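Shanthi Gazi
@shanthigazi

ok thread. I sold snack mix at the May street market for the first time and people keep asking me how it went / should they do it too. writing this fast before work so excuse the mess

first: the mix. roasted chickpeas, broken pretzels, peanuts, a spice blend my aunt makes that I am not giving you. I've been making it for parties for years. everyone says "you should sell this." everyone says that about everything, btw. they say it about banana bread

so I applied. form was two pages, fee was not small. got a spot at the far end by the Varum parking lot. wanted to be up near the fountain. everybody wants to be up near the fountain

PERMITS. call your county before you buy one single bag. I bought bags first. then found out what has to go on the label and had to redo all of them. name, ingredients, allergens, net weight, where it was made. mine said "crunchy mix!!" with a little sun on it. cute. useless

the peanut thing especially. I have peanuts in mine, so it says so, big, on the front. a mom picked up a pack, read it, put it back and thanked me. best non-sale of the day

ok portion size. this is where I messed up the most so pay attention

I started with big bags only. 500 grams. I thought people would see value. people saw a heavy thing they'd have to carry around all morning

sold 11 big bags before lunch. eleven. I had a whole car full

my neighbor in the next stall (she does pickles, sells under the name Bida) leaned over and said do you have anything someone can eat while they walk. and I had the tiny packs, I'd made them as samples to give away!! in a box under the table

put the tiny ones out front at $2. gone so fast I was embarrassed. kids, teenagers, a man who came back for more and then more again

so: small packs sell the big packs. person eats small one by the fountain, comes back on the way to their car, buys big one for home. that is the entire business model as far as I can tell

sealing. you need a real heat sealer, not the hair straightener trick. I tried the hair straightener trick. half of them popped open in the tote and my back seat smelled like cumin for a week

I ended up borrowing a Trokel from my cousin, tabletop one, ugly, loud click. did the whole batch in one evening watching tv. do a squeeze test on every pack. if you hear air it goes in the "eat at home" bowl

also cool the stuff COMPLETELY before you pack it. warm chickpeas = steam = soft chickpeas by morning. leave it on trays overnight with a clean towel over. I know you want to go to bed with it finished. don't

money, since people dm'd me about it. took in $628 for the day. that's before the stall fee, gas, bags, the bags I threw out, new labels, peanuts (peanuts went up??), and lunch, which I bought from the dumpling people because I was starving and could not look at another chickpea

what was left was ok. not quit your job ok. nice dinner and restock ok

cash vs card. bring both. bring more ones than you think. I ran out of ones by 10am and had to beg the coffee cart for change, and then felt like I had to buy a coffee, and then another coffee

signal was terrible at my end of the lot so the card reader kept spinning. download whatever offline mode your app has BEFORE you get there

things I forgot: tape. scissors. a hat. a pen that works. a second person so I could pee

things I brought and didn't need: the chalkboard, the other chalkboard, a bluetooth speaker, string lights (it was 8 in the morning)

wind!! nothing that weighs less than a brick stays on a table outdoors. clip the cloth down. I chased a stack of labels across the lot in front of everyone. the pickle lady saved most of them

pricing. do not say the price like you're sorry about it. I caught myself going "um it's two dollars, is that ok?" to a grown man in a nice jacket. he looked confused. it's two dollars. say two dollars

samples: yes, in little paper cups, with a lid on the main tub. let people take one and walk off if they want to. the ones who feel trapped get mad and the ones who walk off come back

the name. I spent a MONTH on the name. landed on Říha, after the street my aunt lived on as a student, and then all day people asked me how to say it. which, fine, gave us something to talk about. but if you want people to find you online later maybe pick something they can type. I had to write it on napkins

shelf life is the question I get most. I put four weeks on mine. I tested that by keeping packs in a cupboard and opening one every few days and eating it, hard work. peanuts are what goes first, they get that old crayon taste. keep it out of the sun, that goes for the stall too. my front row was in direct light until noon and I had to keep swaping them around

would I do it again. signed up for the next one already. asking for a spot closer to the fountain. will not get it

changing for next time: mostly small packs, a few big ones, one spicy version with a red sticker so I can stop explaining which is which, and my sister is coming so I can pee

someone asked do I need a logo. no. you need a table, a label that's legal, and change for a twenty

ok I'm late. ask me stuff below, will answer tonight after dinner probaly

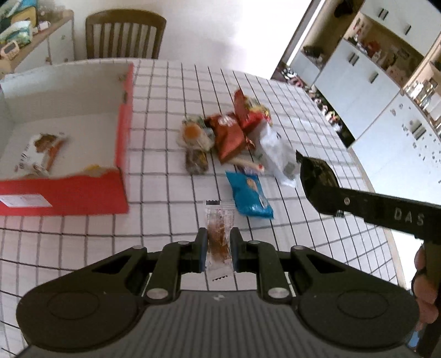 What size pack should I make the most of for a first market?

Small ones, the kind a person can finish while walking. Bring a few big bags for people heading back to their cars, and keep the small ones at the front of the table.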